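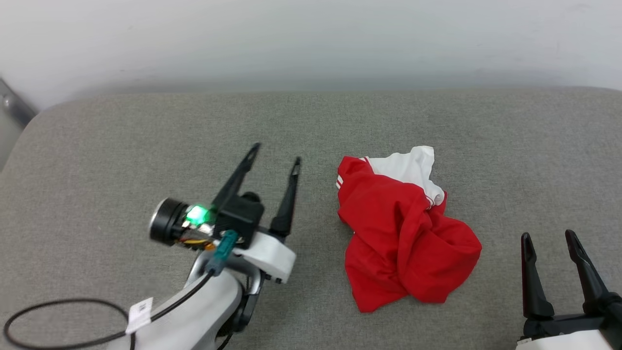 1 min read

Mornus brings two-armed robots to garment sorting at Jevdale laundry

JEVDALE, February 2026 – Commercial laundry operator Mornus will add two-armed robots to the garment room at its Jevdale plant, where staff sort and fold more than 400 sports uniforms a day for clubs and schools.

The robots, supplied by Chettiar Automation, use a pair of two-fingered grippers to handle crumpled jerseys and shirts on a padded surface. Each gripper closes on the cloth from its own side, and a camera at the wrist guides the fingers to a sleeve or hem.

No positions will be cut. The 197 employees at the plant keep their current hours and rates of pay under an agreement that runs to December. Staff in the garment room will move to inspection, mending and customer orders, and will rotate through robot supervision in two-hour blocks. Training is paid and takes place during regular shifts.

Repeated reaching and twisting is the most common cause of strain reported in the room. Mornus will review injury reports and staff feedback every three months and post the results in the lunchroom.

The software, called Risen, lets an operator stop both arms from a single button and correct a fold by hand before the next garment is started.

Media enquiries: Mornus communications office, Jevdale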